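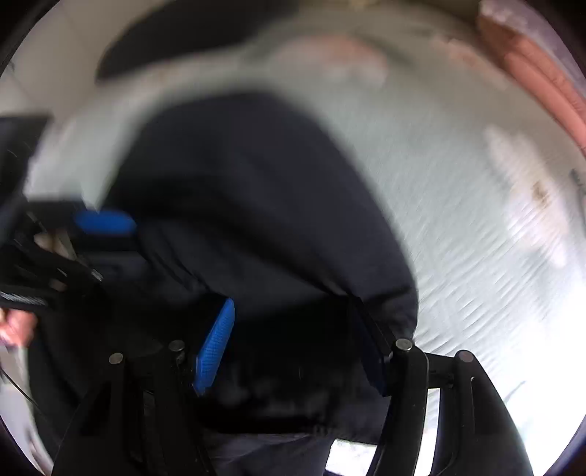 How often should a rack of rental dresses be checked for loose seams and broken fasteners?
Every time a dress comes back, and once more on the morning it goes out again. A gown can pass in the evening and still have a hook hanging by two threads that everyone missed under warm light.

5 min read

Dress inspection checklist, Uvelville shop
Revised Apr 30, 2024, ahead of the June weddings
Filled in by Magdalini Gkikas, comments by Mahfuz Uddin where marked MU

I love this job, and I especially love it at this time of year, when the long skirts start moving! We went through 217 dresses for this round. Tick, cross or "see note" for each line, please, and write the rack tag on every sheet.

1. SEAMS
Side seams, gentle pull at waist and hip: OK
Underarm seams, turned inside out: see note
Straps where they join the bodice: OK
Comment: The underarms on the Skolberg satin gowns are working hard. Nine of them had popped stitches on the left side, all within a thumb's width of the zipper top. Restitched with a short stitch and a bit of tape behind. They look wonderful now and I'd wear any of them tomorrow.
MU: Agree on the tape. Please use the soft one, the stiff one scratches.

2. ZIPPERS AND FASTENERS
Zipper runs full length, up and down twice: OK
Hook and eye at top, both halves firm: see note
Covered buttons, twist test: OK
Comment: Two hooks replaced. If a zipper sticks at the waist seam, don't force it. Rub a little zipper wax along the teeth and try again, and if it still sticks, hang the dress on the repair rail with a yellow tag.

3. HEMS AND TRAINS
Hem height even all the way around: OK
Bustle loops present and holding: cross
Lining hangs shorter than the outer skirt: OK
Comment: Bustle loops again. One long Pramanik gown (the beautiful one with the swishy back) had a loop torn clean out of the lining. A train that comes down on the stairs is a real fall risk, so this is a stop item. No loop, no rental.
MU: Moved to the repair rail. New loops go through the seam allowance, never the lining by itself.

4. PINS, NEEDLES AND TRIMS
Hand check for pins, hem and bodice: OK
Beads and sequins, sharp edges: see note
Boning tips covered: OK
Comment: Run your palm slowly along the hem first, then the neckline. I found a fitting pin in a cuff last season and I still think about it. One beaded belt had a cracked stone that could snag skin, so I took the stone off and filled the gap from the spares jar.

5. RAILS, STEAMER AND FITTING ROOM
Rail wheels locked, no wobble: OK
Steamer cord, plug and hose: OK
Fitting platform, edges and carpet: see note
Comment: The Trulteck steamer is a joy since the new hose went on. Keep it off the floor between dresses and let it cool before you refill it. The carpet on the platform is lifting at the back corner. Taped for now, and heels will find it, so it needs proper glue.
MU: Glue is on the shopping list.

STILL OPEN
Bustle loop on the Pramanik gown
Platform carpet, back corner
Wax and soft tape, reorder before June
Second signature on the underarm repairs, M. Uddin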